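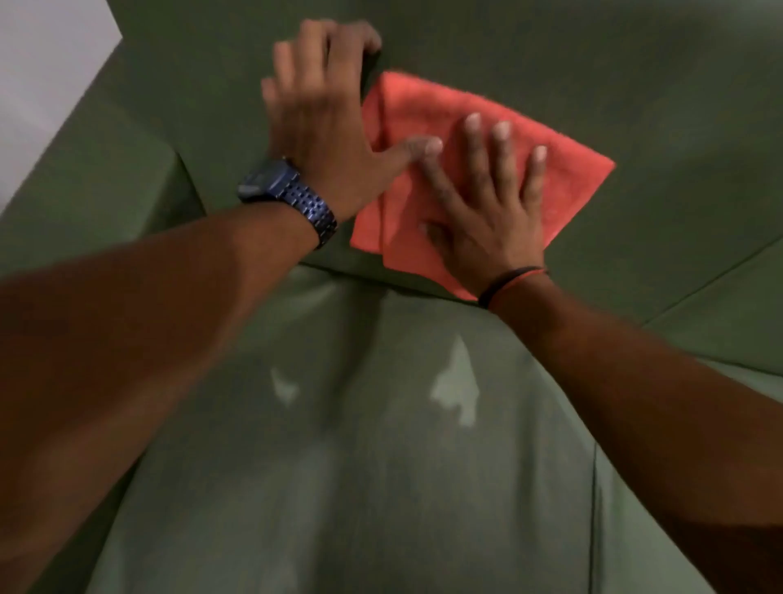
Vadden renters to get cleaning rules in writing

February 13, 2023

Landlords in Vadden will soon have to say what they mean by "clean." The town council voted Monday's favorite phrase, "reasonable condition," out of the local rental code after 2 hours of debate, much of it about sofas.

Starting in July, anyone renting out a furnished apartment must give tenants a written list of what gets checked at move-out. Deposits here run as high as $900, and upholstery has a way of costing exactly that.

"I was once charged for a smell," said Precious Fourie, a tenant on Villalobos Street. "They never told me which one."

Landlord Gwawr Skyrme called the list an insult to common sense, then asked whether it could include curtains. It can.

The town has 2265 registered rentals. Lists are limited to eight pages.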